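From: Zuzana Halás
To: clemton-woodshop list
Date: April 20, 2018
Subject: Re: Re: oiling boards before the May sale — which oil??

Sorry for the slow answer, three days of inventory and then the van wouldn't start. Going to answer inline, skip what you already know.

> On the last batch we used the walnut oil from the back shelf and I'm
> not thrilled. Two boards went sticky, one smells a bit off already.
> Can we please settle on ONE finish before the sale so I'm not
> explaining a different thing to every customer? Also who has the
> 165 labels, I can't find them, and do we want to price the end
> grain ones separately.
>
> Jarmila Kolář

Labels first. I have them. They were in the Skála box under the sanding discs, all 165. Will leave them on the hook by the door.

Oil. Yes please, one finish. My vote is plain mineral oil, the food grade stuff, then a coat of oil and beeswax mix on top once the first has soaked in. The walnut oil was old, I think it was opened before we even moved to Clemton. Also some people have nut allergies and I don't want that conversation at a market table. Tossing it this weekend unless somebody wants it for tool handles.

How I've been doing it, for anyone new on the list:

- sand to 220, wipe with a damp cloth, let it dry all the way, sand again with the same paper. Don't skip this or the first wash makes it fuzzy
- flood it. Really flood it, both faces and all four edges. Edges drink the most
- leave overnight standing up on the drying rack, not flat on newspaper (we have had headlines on a board before)
- wipe off, second flood, overnight again
- wax mix, warm if you can, rub in, leave an hour, buff with an old T-shirt

Rags flat over the rail outside, not balled up in the bin. I know mineral oil isn't the dangerous one but there are people using linseed at the same bench and nobody checks whose rag is whose.

Maple is the fussy one. It's so tight it looks done after one coat and it isnt. The strip boards especially, where pale and darker pieces sit side by side, the oil pulls the difference out and any glue smear shows up as a dull patch. Look at it under the side lamp before you oil, it's much more work after.
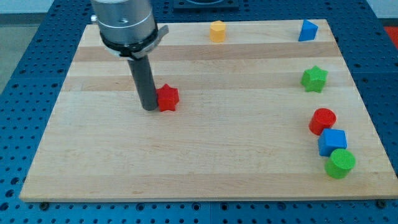
Jarmila wrote back to me off list this morning that she'd go along with mineral oil as long as we stop selling boards less than a week after the last coat, as the ones that came back in fall were all rushed ones. Fine by me. So last coat goes on a full week before the sale, anything not oiled by then waits for the next one. I'll put it on the whiteboard.

She also asked about those bottles from Drinel, the "board cream." I tried it on an offcut. Smells nice, costs a lot, and after 9 washes my offcut looked the same as the one with our own mix. Can't see paying for it. If someone wants to buy a jar for home go ahead but not out of the shop money.

Where to get the oil: the Bevimow link that was pinned in the old thread gives a 404 now. I called and they still carry it, just have to order by phone. Comes in 500 ml bottles, and we went through roughly two for the last batch, so I'll order double that and we can split whatever's left. If you want your own bottle on the same order tell me by Sunday night. After that I've placed it and I'm not calling again, I was on hold for ages.

Beeswax we have plenty of, the whole coffee can. Grate it, don't chop it, it melts way quicker. One part wax to four of oil by weight. Somebody did it by eye last time and we got candles.

Pricing. End grain separate, yes. They take twice the time to sand and they eat oil like crazy. Strip boards all one price per size, no more haggling with ourselves over which one is prettier. If yours has a knot or a crack, don't put it out, bring it to me and we'll cut it down to a cheese board.

Care cards. The old text says "wash gently" and people take that to mean soak it in the sink. New text, shout if you hate it:

> Wash by hand with warm water and a little soap. Dry it right away and
> stand it on edge. No dishwasher. When the wood looks pale and dry, rub
> in some mineral oil and leave overnight.

Needs to fit on the small card so no poems please.

Last thing, the drying rack has lost a peg on the left so heavy boards go on the right side till it's fixed. And whoever has the good scraper, the one with the tape on the handel, I need it Monday.

Zuzana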